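3.2 How households sort and store worn-once clothing

The most exciting part of the Gosonden diaries was the pile we had not planned for. We asked 28 households to note where each garment went after it came off, and we expected two answers: the wash or the wardrobe. What came back was full of a third — clothes worn once, still fine to wear, and left on a bed, a chair or a table until someone made up their mind.
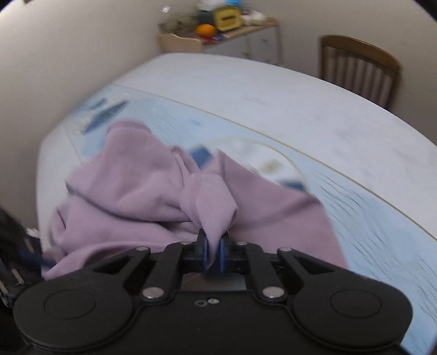
Fleece and knitwear led this group by a wide margin. People told us they hated washing a warm top after one evening, yet felt odd putting it back beside clean shirts. One household in Baltska kept a hook for each family member and wrote in the diary that it had changed their mornings. We loved that entry!

Colour mattered too. Pale tops went to the wash sooner than dark ones, even when the diary gave the same hours of wear. Work clothes followed their own rules and are treated in section 4.

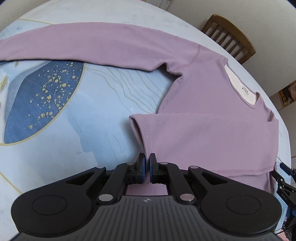
Folding was the other surprise. In June, when the heating was off in most homes, folded items stayed folded for days. In the colder months the same items were picked up, worn and dropped again, and the line between storing and wearing nearly vanished. The Avbridge survey, with its 300 replies, points the same way, though its questions on folding were brief.
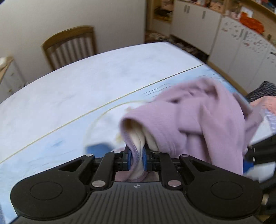 Hervieu Household Textiles Group
Received 2021-01-07

Our reading is that worn-once clothing deserves a category of its own in laundry studies. Counting it as clean hides much of the handling a garment gets at home, and counting it as dirty overstates the water used.
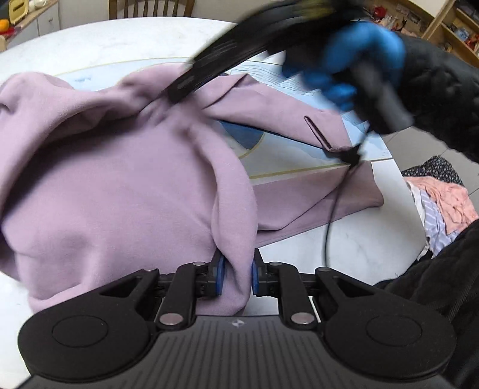
Figure 2. Lavender hoodie on a round table, with one sleeve extended.

Later diaries should ask about pockets as well, a topic several households raised on their own.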